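Offre d'emploi : acheteur / acheteuse équipements robotiques (H/F)
Publiée le 2/8/23
Lieu : Grernville
Contrat : CDI, temps plein
Service : Moyens et équipements
Réf. : Plellanley

Pletulport prépare et conditionne des petits articles d'hygiène et de papeterie pour la distribution. Dans le cadre du projet Plellanley, nous équipons notre site de Grernville de cellules à deux bras pour la prise d'articles souples et le rangement en rayon. Une première tranche de 6 cellules est inscrite au budget. La seconde, de 10 cellules, doit être chiffrée et présentée à la direction en novembre.

Nous recherchons une personne pour prendre en charge les achats, le suivi budgétaire et le plan d'équipement de ces deux tranches. Le poste est rattaché à Bontu Kassa, responsable des moyens.

Vos missions

Vous rédigez les cahiers des charges avec les techniciens et vous lancez les consultations : bras, pinces, rails, profilés, câblage, petit mobilier de cellule. Vous comparez les offres en coût complet, en tenant compte des pièces de rechange, de la maintenance et de la formation. Vous négociez les délais et les conditions de garantie. Vous tenez à jour le plan de dépenses dans Xenos, notre outil de gestion interne, et vous signalez les écarts chaque mois.

Une partie du travail se fait dans l'atelier. Les pinces, les câbles et les fixations s'usent à des rythmes différents, et les lignes de budget doivent suivre ce que constatent les techniciens. Vous passez au moins une demi-journée par semaine avec eux.

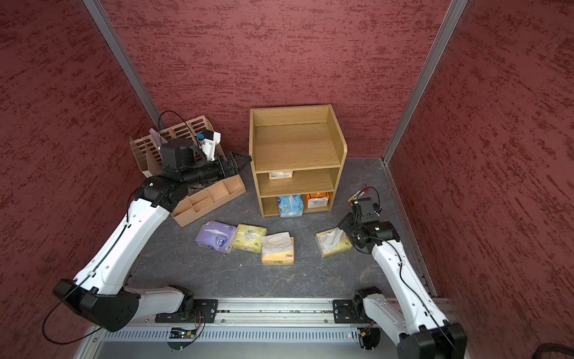
Cellule à deux bras montés sur rail, avec paquets de mouchoirs, étagère et organiseurs en bois.

Vous aurez aussi à arbitrer entre achat et location pour la seconde tranche. Deux scénarios existent déjà sous forme de tableur. Ils sont à reprendre : le coût des pinces y est sous-estimé et le câblage n'y figure pas.

Profil recherché

Formation bac +3 à bac +5 en achats, génie industriel ou mécanique. Expérience confirmée de l'achat d'équipements industriels, en robotique ou en machines spéciales de préférence. Vous savez lire un plan et une nomenclature. Anglais professionnel nécessaire, une partie des fournisseurs ne travaillant pas en français. La connaissance de Xenos n'est pas demandée, une formation est assurée à l'arrivée.

Conditions

Statut cadre, 11 jours de RTT par an. Télétravail possible deux jours par semaine après la période d'essai. Tickets restaurant, mutuelle prise en charge pour moitié. Déplacements ponctuels chez les fournisseurs, permis B demandé. Rémunération selon expérience.

Candidature

Envoyez un CV et une lettre courte à l'attention de Bontu Kassa, service Moyens et équipements, en rappelant la référence Plellanley. Merci de décrire dans la lettre un achat d'équipement que vous avez conduit, avec son montant et votre rôle exact.

Les candidatures sont étudiées au fil de l'eau. Le premier entretien dure 30 minutes, par téléphone. Le second a lieu sur site et comprend une visite de l'atelier et une étude de devis. Poste à pourvoir dès que possible.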